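From the Sillby robot room

Hello again! A few of you wrote in after the August issue asking what happened with the handover idea, so let me catch you up. Short version: we have a result, and I'm pretty happy with it.

Quick refresher for anybody new. Leen Kanaan's hunch was that our two-armed robot learns a pick-and-place task better if it gets the wrist views along with the head view — up to then we'd trained on the head view alone. So we took one task (soft toy, plate, a bit of clutter), had Telmo Montes steer the arms through 200 demos, and trained two versions on the very same data, one with the wrist views and one without.

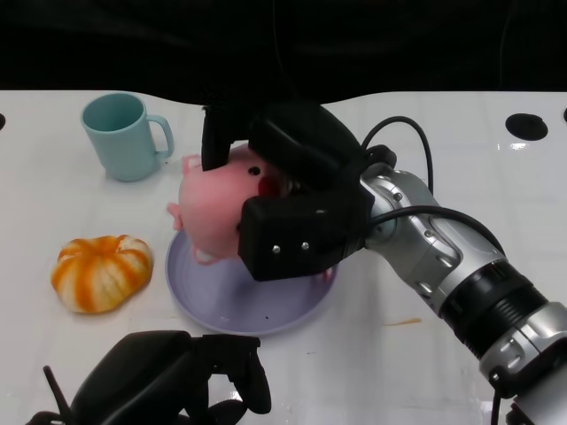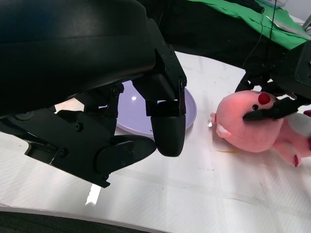

Head view only, the policy finished 49 percent of its test runs. With the wrist views added it got to 68 percent, and I did make Telmo run the whole test again before I believed it! Most of the gain seems to come in the last little bit before the fingers close, where the arm tends to get in the way of the head camera. Plush is tricky too, what with all that squish.

It's slower to train, mind you, and Seren Meredith still thinks we'd get half the gain just by moving the head camera. She may be right — she's got 5 camera positions she wants to try, and Arwel Landeg is already grumbling about recalibrating for every one of them.

The write-up is going on the Konar project page once Daithí McGrath has fixed my plots. If you want the training settings before then, just hit reply and I'll send them over.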